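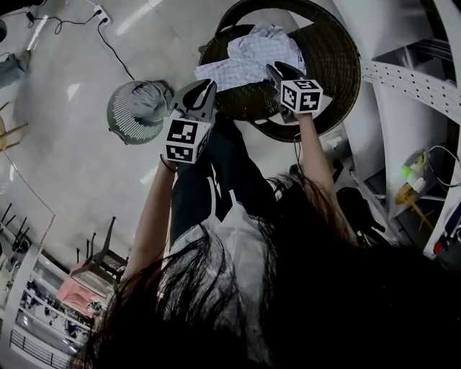 4.2 Comparing the two fingertip sets

Cloth turned out to be the best judge of a fingertip we have tried so far. Rigid objects forgave nearly everything, and both the Skurkik pads and the softer Damasceno pads lifted them on the first attempt. A crumpled cloth lying over the rim of a basket is another matter (Figure 3), and we were delighted by how quickly it separated the two sets.

Each operator worked with a gripper in either hand and completed 20 trials per fingertip set, with the basket on the floor. Every trial began with the cloth dropped in from above, so the folds were never the same twice. Of our 9 operators, three had used hand-held grippers before August. We scored a grasp as clean when a single layer came up between the fingertips, and as bunched when more than one layer was caught. Teresa Rutkowska and Vicente Alarcón scored the recordings separately and then settled the cases on which they disagreed.

The Damasceno pads gave more clean grasps for eight of the operators, and the gap was widest when the free edge of the cloth hung outside the basket. Their compliance lets the operator press down and feel the weave slide before closing, a lovely effect that we had not planned for!
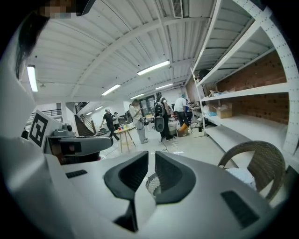
Pose tracking was our second concern, because a good fingertip is of little use if the recorded path drifts. We ran the Elutside tracker on all recordings and compared it with the marker poses. A view that tilts upward from the gripper takes in the long ribs of the corrugated ceiling and the fluorescent tubes, and we had expected that repeating pattern to confuse the tracker. It held on in all but 26 recordings. Most of the losses came during fast turns of the wrist, and slowing the turn brought the track back in every case we repeated.

Figure 3. Two-handed cloth task with marker cubes on both grippers.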